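# Kavano Hand-Held Gripper, two-finger

Show the robot the job yourself. You hold the gripper, you do the chore, and the arm gets to learn from somebody who has already done it 1,000 times and stopped enjoying it.

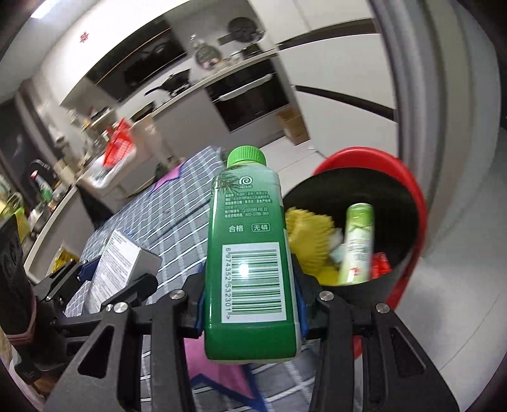 ## What you get

- Two flat black fingers, slotted, with round screw heads along the upper joints
- Blue pads on the inner faces, which do the holding on bottles and other smooth things
- A camera mount that keeps both fingertips in view
- One spare pair of pads (you'll lose the first pair under the stove)

## Working with it

Squeeze to close, let go to open. New users get the hang of it in 2 or 3 tries – less if they don't try to look graceful. Kitchens are a good place to start: upright bottles with caps, tabletops, a trash bin within reach.

Move at the speed you'd want the arm to move. It will copy your hesitations too, including the one where you forgot what you came in for.

Recordings open in Saha, our playback tool, where you can trim the ends and toss the bad takes. Remote control users can plug in the Grernavis handset instead. Same fingers, more cable.

## Ordering

Ships from Skestescombe in 14 days. Replacement pads are sold in pairs. For bulk orders or odd finger shapes, write to Sewwandi Wijesinghe at the sales desk and attach a sketch – bad ones are fine.

Page updated 7/24/25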